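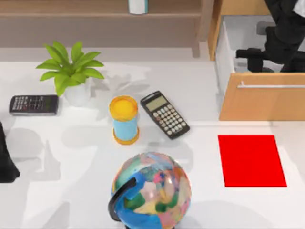

Escritorio con planta, calculadora y estantería baja (imagen generada por ordenador).

Taller de manualidades y economía doméstica
Apuntes de la sesión 4: ¿sale a cuenta hacerlo en casa?

Punto de partida

En las tres sesiones anteriores hemos aceptado sin discutir que una caja forrada, una vela o un cuaderno cosido a mano cuestan menos que sus equivalentes de tienda. Hoy toca desconfiar. La mayoría de los tutoriales que circulan por la red llevan una cifra en el título y casi ninguno enseña la cuenta. Cuando la enseña, suele faltar la mitad.

Traed a clase la hoja de gastos de la sesión 3. Quien no la tenga puede trabajar con el caso Vevell, que va más abajo.

1. El precio del título

Un tutorial promete un cuaderno encuadernado «por 2 euros». ¿De dónde sale el dato? En el ejemplo que repartí en noviembre, la autora sumaba el papel y el hilo que había gastado. No sumaba la aguja curva, la cera, el punzón, la cola ni el cartón de las tapas, que «ya tenía por casa». Todo el mundo tiene algo por casa, de acuerdo, pero alguien lo pagó en su momento y habrá que volver a pagarlo cuando se acabe.

Conviene separar dos preguntas que los blogs mezclan a menudo:
- cuánto material se consume en una pieza;
- cuánto dinero hay que sacar del bolsillo para poder hacer la primera.

La segunda cifra es casi siempre la grande. Los comercios no venden treinta centímetros de hilo encerado.

2. Caso Vevell

Vevell es el cuaderno de costura vista que usamos como modelo en el taller: tapas duras, lomo al aire, formato de bolsillo. La compra inicial, hecha de una vez en la papelería Aitken, fue de 35 euros y comprendía papel, cartón, hilo, cola y herramientas. Con ese papel salen 10 cuadernos.

Primer cálculo: 35 entre 10 da 3,50 euros por cuaderno. Ya estamos por encima de los 2 euros del título, y eso suponiendo que se hagan los diez y que ninguno salga torcido. En mi experiencia el primero va a la basura y el segundo se lo queda una misma por vergüenza.

Segundo cálculo: si solo se hace uno, ese cuaderno ha costado 35 euros. El material sobrante tiene valor si se usa. En un cajón no vale nada, y cajones llenos hemos visto todas.

Las herramientas merecen un apunte aparte. Es legítimo repartir su coste entre muchas piezas futuras, siempre que esas piezas existan. Yo no lo haría antes de haber terminado la quinta.

3. El tiempo

Aquí las discusiones se ponen agrias. Hay quien sostiene que el tiempo de ocio no se cobra y que meterlo en la cuenta es de mezquinos. Puede ser. Pero entonces no digamos que el cuaderno hecho a mano es barato; digamos que nos gusta hacerlo. Son dos afirmaciones distintas y la segunda no necesita calculadora.

El alumnado del grupo de Sutbridge llevó el curso pasado un registro común de horas, piezas sueltas y pruebas incluidas. El total fue de 459 horas. No voy a sacar de ahí una media por pieza, porque se anotó de cualquier manera: unas contaban el secado de la cola y otras no, y hubo quien apuntó la tarde entera, merienda incluida. Lo cito para que se vea que el tiempo existe, cosa que el tutorial típico despacha con un «se hace en un ratito».

4. La durabilidad

Se repite que lo casero dura más. No conozco ninguna prueba seria. Un cuaderno bien cosido aguanta, y uno cosido con prisa se desarma al tercer mes. Lo mismo pasa con los de tienda, según cuáles.

Los argumentos sobre sostenibilidad piden la misma cautela. Aprovechar un retal que iba a tirarse es un ahorro. Comprar tela nueva para imitar un retal, no.

5. Cuándo sí compensa

- Cuando se hacen series: tarjetas, bolsitas, etiquetas para un mercadillo como el de Fletbridge.
- Cuando la medida que se necesita no se vende.
- Cuando se trata de reparar algo que ya se tiene. La reparación gana casi siempre y apenas sale en los blogs, supongo que porque luce poco en las fotos.

Los regalos los dejo fuera. Quien recibe un regalo hecho a mano rara vez pregunta el precio, y quien lo hace suele querer que se lo pregunten.

Ejercicio para la próxima sesión

Elegid un tutorial con precio en el título. Rehaced la cuenta con precios de una tienda a la que podáis ir andando y anotad:
a) el desembolso inicial completo;
b) el coste por pieza si se gasta todo el material;
c) el coste si se hace una sola;
d) las horas, con una nota sobre qué habéis contado y qué no.

Una cara como máximo. No hace falta presentar la pieza terminada. Si la cuenta le da la razón al tutorial, mejor todavía: traed los tiques y lo comentamos.

Material: hoja cuadriculada, lápiz y la lista de precios de Aitken, que estará colgada a la entrada del aula desde las cinco de la tarde.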